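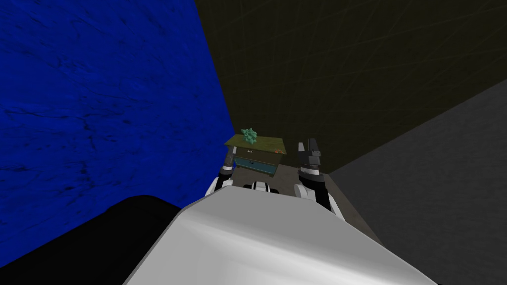 Kitchen refit at the Truncombe hall is finally booked in, so please read this bit even if you skip the rest. The old units come out first and everything in them has to be out before that, including the stuff at the back that we've all been ignoring since the jubilee. What goes back in is not much bigger than it was - one small cabinet is still a small cabinet, and it won't take 60 odd mugs plus the good teapots. So we need a sort out. Anything chipped, going. Anything with your name on the bottom, please collect.

Dates. Boxes to be packed by 29 Jul 2024, fitters in the morning after. No hot drinks while they're working, bring a flask. Toilets open as normal, side door only.

Money - the June plant sale and the raffle got us to 3,000 which covers the units and the worktop but not the new tap. Still short for that. If you have a tin at home with our label on it, empty it and bring it in, thankyou.

Also wanted: three strong people for lifting, 19 decent sized boxes (the supermarket ones are fine, not the ones with holes), and newspaper for wrapping. Loads of newspaper.

The Fosow Road lunch group will meet at the chapel untill we're done. Same time, same price, soup only. Keys for the chapel are on the usual hook - put them back please!!

Paint colour still undecided. Slips in the box by the door, one each.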